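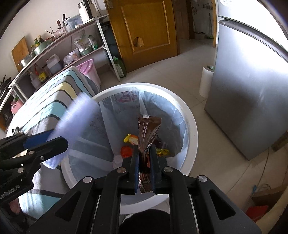

*Attachment 1: wrapper between the pads, over the lined bin. Right-hand view.*

**Ticket 1616: policy won't let go of light trash**
Project: Covport
Opened by: Nafula Kashindye
Status: closed, with one grumble outstanding

**Symptom**

The tidy-up policy trained on the hand-held gripper demos reaches the bin, stops above it, and holds the wrapper there like it's waiting for a receipt. Bottle caps drop fine. Crinkly film packaging doesn't. Happens on the Proscombe arm with both the old and new checkpoints.

**What I tried**

- Restarted everything. No change, but I felt involved.
- Swapped the pads on the arm. Same hover.
- Lowered the release threshold on the width signal. Now it drops wrappers on the floor halfway to the bin. Reverted.
- Replayed 36 demos frame by frame with the width trace underneath. Slow afternoon.

**Reply, Benedito Fontes**

Look at the width trace near the end of the wrapper demos. Film squashes to almost nothing, so "holding a wrapper" and "closed on air" read the same. Then look at what people do over the bin: they pause, line up, open. If the pause is long, most of your training samples at that pose say "stay shut." The policy is copying us very faithfully. Try trimming the pauses before you touch the model.

**Update, Nafula**

Wrote a trim pass in Nolletti. It finds stretches where both grippers are nearly still and the width is flat, keeps the first few frames and the last few before opening, and drops the middle. Retrained on 1000 episodes from the same pool, same seed, nothing else changed.

Wrappers now go in the bin. The hover is down to a short hesitation I would call thoughtful if I were selling it. Caps unchanged. Two-handed cloth episodes got slightly jerkier at the handover, so the trim is now off for anything tagged `cloth`.

**Still open**

The Mösli loader pads short episodes by repeating the last frame, up to 3000 steps, and so puts back some of the stillness I just took out. Moved to its own ticket, assigned to Benedito, who wrote the loader and says it was a temporary fix.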